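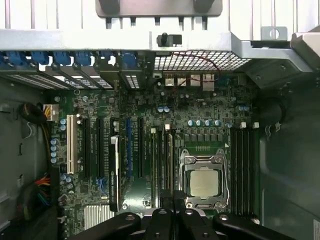

Replay it, the voice on the call said, and this time leave the grasp planner out of it. If the arm still stops with the planner disabled, the fault is in the transform tree and we can all stop arguing about friction.

I disabled the planner. The arm stopped.

Home | Stories | Archive | Submit

THE STALE FRAME

Reading time: 2 minutes

The controller was called Delaunay, after the triangulation, and it ran at 142 hertz on a good day. Friday was not a good day. Every cycle it asked the perception node where the board was, and every cycle the perception node answered with a pose and a timestamp. The pose was fine. The timestamp was 92 milliseconds old, then 92 again, then 92 again. Real latency wanders. A constant means that somebody has typed it in.

I searched the repository for the number and found it in a config file inherited from the Flurnport site, under a comment that read "temporary." The commit was seven years old. It had outlived two rewrites of the planner and the company that paid for it.

The voice asked what I had.

"A default," I said. "The clock sync fails at startup, so the node falls back to a fixed delay and never logs it."

"Zolten told us they removed that."

"They removed the warning."

There was typing on the other end. I killed the node, deleted the line and sent the arm back to its home pose so the tree would rebuild from nothing. The wrist feed came up in the viewer, slow at first, with the exposure still hunting.

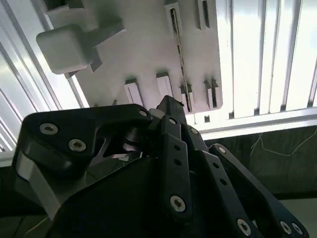 Wrist view, gripper up.

I watched the delay field. It read 11, then 14, then 9. It was the first untidy data I had seen all week, and I let it run for a while before touching anything.

"Is it moving?" the voice asked.

"I haven't told it to."

"Steltitdale wants the build tonight."

I opened a new file and wrote a test that would fail whenever the delay held the same value for three cycles. Then I put the old line back and ran the test. It went red. I took the line out and ran it again.

"Tell them it's compiling," I said, and queued the first waypoint.

Last updated: August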